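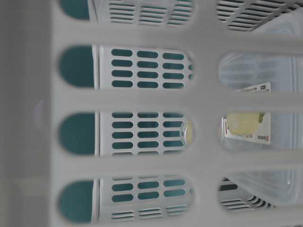
White plastic lattice, close up.

Mon 27 August
By Costel Grecu

Leash tension on the Oprea loop: what the log shows so far

I have been keeping a log of how often Paner pulls on the Oprea loop, and several people have asked for the method, so I am writing it down in one place. Paner is a four-year-old female mixed breed with a deep chest and a strong interest in squirrels. She has pulled on the leash since I got her. I had tried various things at various times without recording any of them, and in February I noticed that I could not say which of them had helped.

The route matters for the comparison. The Oprea loop starts at the lower lot at Kollwood and measures 3127 meters on my watch. The high point is marked on the sign as 2660 feet. I am aware that I am mixing units. The watch is set to metric for running and I have not changed it. The first third climbs on packed dirt, the middle is level and shaded, and the last part drops through open grass back to the lot. We go clockwise every time. Going the other way puts the grass first, and the counts come out so different that I keep those walks in a separate sheet.

I count what I call a tension event. The leash goes straight, and I feel load on my hand for longer than one full stride. A brief tap at the end of the leash is not counted. If she pulls, slackens and pulls again within a few steps, I count two. I use a hand tally clicker on the left side and hold the leash on the right. I did try recording walks on my phone and counting afterward from the sound of the hardware, and it was slow and not very accurate.

The first logged walk had 196 events. That was with a flat collar and a standard six-foot leash, on a cool morning with few people on the trail. I repeated the walk under similar conditions twice more before changing anything, and the results were close enough that I took the first one as the baseline.

The first change was equipment. I moved her to a Flasley harness with the front clip, keeping the same leash. The count dropped on the climb and hardly moved on the grass. The strap behind the left elbow also rubbed – I found a patch of broken hair there after the fourth walk – so I let it out one notch and moved the chest piece up. The rubbing stopped. The harness then rotated slightly to the right under load, and it still does. I check it at the top and pull it back to center.
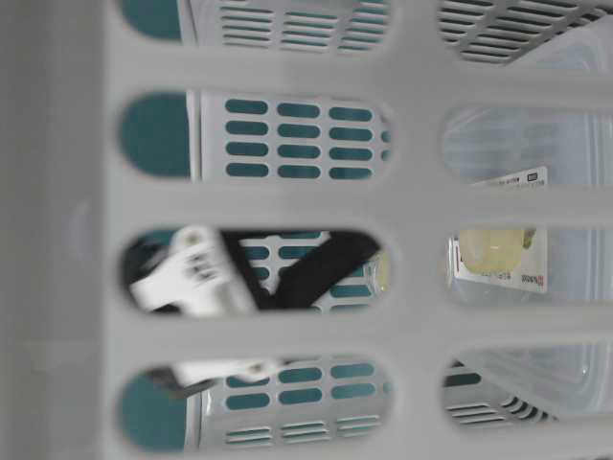
The second change was what I did when the leash went tight. Before, I had been stopping and waiting. She would stand at the end of the leash, look at whatever she wanted, and start again with the same force when I moved. Now I turn and walk back the way we came for five or six steps, say nothing, and turn forward again when she is beside me. She gets a small piece of dry food on the turn forward if the leash is slack. This makes the walk longer, and for the first two weeks it made it a great deal longer. One evening we did not get past the second bench.

I should note that the walk-back method adds distance and therefore adds opportunities to pull. For this reason I log events on the forward portion only. Someone stricter would divide by total distance. I looked at both and the curve has the same shape, so I stayed with the simpler number.

After nearly 10 weeks of harness plus walk-back, the climb is mostly quiet. The level section is good unless there is another dog ahead of us going the same direction, which is worse for her than one coming toward us. I did not expect that. With an oncoming dog I can step off the trail and feed her while it passes. A dog ahead stays ahead, and she works to close the gap the whole time. My present fix is to stop at one of the benches for a few minutes and let the other party get out of sight.

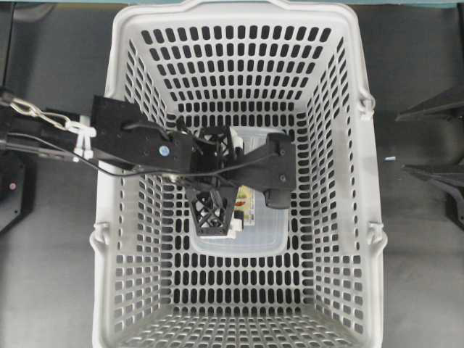 Should you use a retractable leash for this kind of training?

A fixed-length leash is the better choice. A retractable one keeps a light pull on the dog the whole time, so the dog never learns what slack feels like, and the person holding it cannot feel clearly when a pull begins. Six feet is enough for a trail of ordinary width.

The grass section remains the problem. There are ground squirrels on both sides, and from the last bend she can see most of the slope. Food does not work there. She takes it and drops it. I have started crossing that part at a faster pace, close to a jog, and the count is lower, though I can't yet separate the effect of pace from the effect of spending less time on the slope. Timing that section by itself would settle it, and I will start doing so this week.

Temperature is the other thing I did not control. The warm walks have lower counts and I suspect she is simply tired. I have added a column for air temperature at the lot, read from the car, which runs a couple of degrees high after it has been parked in the sun.

The sheet needs some cleaning before I share it. Two of the early walks have no direction recorded and I will probably drop them.

Recent posts
Adjusting a front-clip harness on a deep-chested dog
Tally clickers: two that failed
Kollwood lower lot, water tap out again
Dry food sizes for trail use
Paner and the footbridge, part 2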